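Hirinton Releases Third Revision of Handling Guideline for Hand-Held Gripper Recording

May 11, 2024
By Xuelian Shen, Hirinton

Hirinton has published the third revision of its guideline for recording household handling tasks with hand-held grippers. The document sets minimum practice for preparing a work surface, choosing objects, checking equipment and labeling the finished recordings. It replaces the second revision in full.

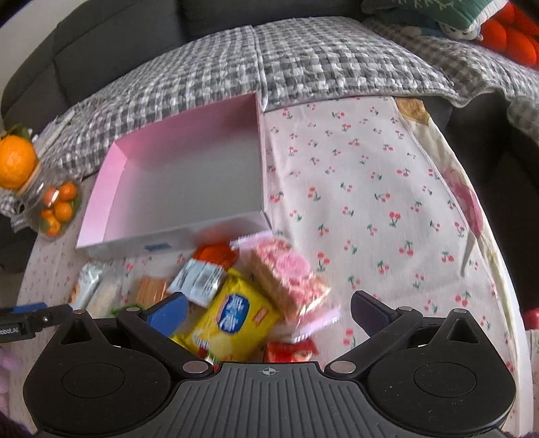
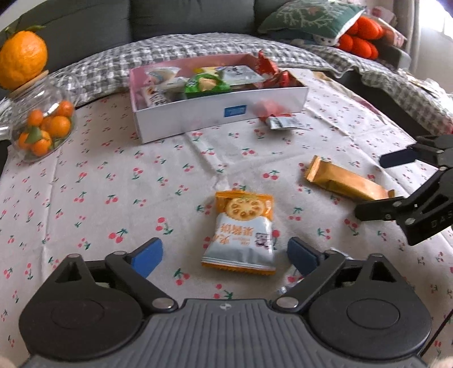
Packaged snacks, household tabletop task.

The revision was prepared with Gundetier, which builds training sets for robot arms, and with the test group at Sjögren. Drafting began in January. The working text was checked against 3,604 recordings made under the previous revision, and each recording was reviewed for compliance with the clauses then in force. More than 55 comments were received from operators and reviewers during the drafting period.

Most of the changes concern flexible packaging. Under the second revision, wrapped food was treated as a single object class. Operators reported that the class was too wide to be useful. A sachet and a wrapped bar call for different finger openings and different approach angles, and a reviewer could not tell from the label which one had been handled. Revision three divides the class into flat packets, filled packets and bars. Crimped or serrated end seals are now defined as a separate contact zone, and a grip on a seal must be labeled as such.

The guideline also sets rules for piles. Objects in a pile may overlap and may be partly hidden. Operators are not to spread a pile by hand before recording starts. If an object is moved by contact with a neighboring object, the recording is kept and the contact is labeled as secondary.

Clause 7 covers sessions with two grippers. Each gripper is to be given its own time record, and the two records must be aligned before the session is accepted. Cables must have enough slack for the full reach of the operator. Finger pads are to be inspected at the start of each session and replaced in pairs.

Home settings remain permitted. Patterned tablecloths, blankets and ordinary household items may stay in place, and the operator is not required to clear the background. Names, addresses and other personal papers must be removed. Written consent from the resident is required before equipment is brought in.

"The earlier text assumed a clean bench," said Yen-ting Chien, who edited the revision at Hirinton. "Most of the comments we had were about cases it did not cover. We have tried to write a clause for each of the common ones and to leave the rest to the operator's notes."

A target container must be in position before the first grasp. Its opening should face up, and its position is to be recorded again if it shifts during the task. Placement is judged complete when the object is released and no part of it rests on the container rim.

Recordings made under the second revision remain valid and do not need to be relabeled. Mixed sets are allowed if the revision number is given for each recording. The Kudine labeling tool will accept the new object classes from its next update. Until then, operators should enter the class in the notes field.

The guideline is available from Hirinton on request. Comments on the new clauses should give the clause number and the recording type concerned.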